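3.2 Montage de la pince et poste d'essai

Le bras a été assemblé dans l'atelier partagé de Grornstead, à partir d'un kit Plallgate dont seuls les servomoteurs et la base ont été conservés. Les segments d'origine fléchissaient sous charge au niveau du coude ; ils ont été remplacés par des tubes rectangulaires usinés sur place. La carte de commande Pakzad communique avec les servomoteurs par un bus série unique, ce qui limite le câblage au poignet à un faisceau d'alimentation et à la liaison de la caméra.

La pince comporte deux doigts à mouvement symétrique. Les patins, moulés à l'atelier, présentent un relief destiné à retenir les surfaces émaillées, sur lesquelles une première version lisse laissait glisser la vaisselle dès que l'assiette quittait l'horizontale. L'ouverture maximale est de 52 mm. L'effort de serrage n'est pas mesuré directement : il est estimé à partir du courant moteur, échantillonné à 30 Hz, puis filtré avant comparaison au seuil d'arrêt.

La tâche retenue consiste à saisir une assiette par le bord et à l'amener vers un égouttoir métallique posé à proximité de la zone de prise. Les reflets spéculaires sur l'émail constituent la principale difficulté pour la segmentation. La figure 4 illustre une prise vue depuis la caméra du poignet : l'assiette orange est tenue inclinée entre les doigts, une assiette vert clair repose à plat sur la table et une pièce grise occupe déjà l'égouttoir. 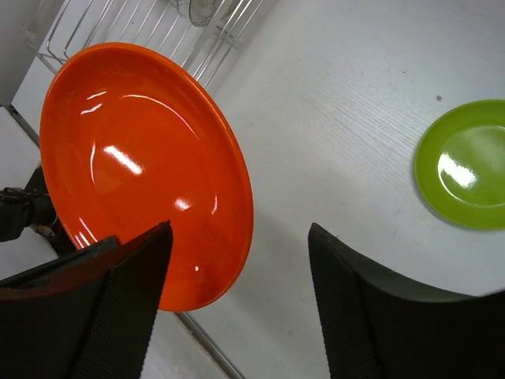 3.3 Acquisition et étalonnage

Le corpus Grombridge réunit 2234 séquences, enregistrées au même poste sous éclairage zénithal. L'étalonnage main-œil est repris après chaque démontage du poignet. Les séquences dont l'horodatage présente une lacune entre image et position articulaire sont écartées avant apprentissage ; les autres sont conservées sans recadrage.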